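6. Recording Demonstrations in Simulation

This section applies to the Hawthorne kitchen set used with the Zornus recorder. Complete Section 5 (controller pairing) before you start. Reviewed by Evie Haslam, August 2, 2020.

6.1 Before recording

1. Start the simulator and load the kitchen layout named on your task sheet.
2. Open the Recorder panel and select the wrist view as the primary stream.
3. Set the capture rate to 20 frames per second. All streams in a session must use the same rate.
4. Enter your operator code and the task name. Spaces are not accepted in the task name.
5. Press Home on the controller and wait until the arm indicator turns green.

Note: The Ondham layouts load more slowly than the others. Do not press Home until the loading bar has closed.

CAUTION: Changing the capture rate after the first episode deletes the session index. Recorded files remain on disk but must be imported again by hand.

6.2 Recording an episode

1. Press Record. A short tone marks the first frame.
2. Move the arm to the target at a steady pace. Avoid stopping in mid-air for more than two seconds.
3. Close the gripper on the handle or object named in the task.
4. Complete the motion, open the gripper, and back away.
5. Press Stop. Mark the episode Keep, Redo, or Fail.
6. Press Shuffle to move the loose objects and reset the arm.

Repeat until the session holds 100 episodes marked Keep. A practiced operator takes nearly 71 minutes for a drawer or door task. Episodes marked Fail are saved in a separate folder and are used to train the success detector. Do not delete them.

Note: Starting positions are drawn from a list of 14. The recorder does not allow the same position twice in a row.

6.3 Checking the wrist view

1. Open the last episode and drag the slider to any point before contact.
2. Confirm that both fingers are visible and that neither one is hidden by the gripper base.
3. Confirm that the approach is clear of counters and chairs.
4. If the view fails either check, mark the episode Redo and adjust the approach height.
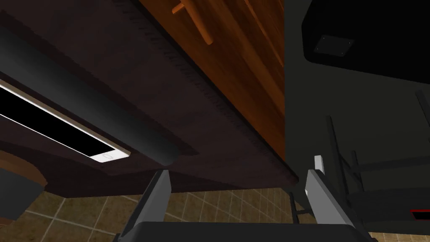
Low approaches are accepted in the training set, but they need a closer check than level ones. The wrist view may point up at the underside of a countertop, with its front edge running diagonally over the gap between the fingers and only part of a wooden cabinet panel and its handle in view past it. Frames of this type are valid as long as both fingers can be seen. Tag them LOW in the Notes field so that the Brukach filter can balance them against the other approaches.

CAUTION: Do not raise the arm straight up from under a counter. Back out until the gripper is clear of the front edge, then raise it. A collision ends the episode and sets the mark to Fail.

6.4 Closing the session

1. Press Export and select the shared folder.
2. Wait for the checksum line to read OK.
3. Write the session number on the task sheet.

If the checksum line reads RETRY, see Section 9.2.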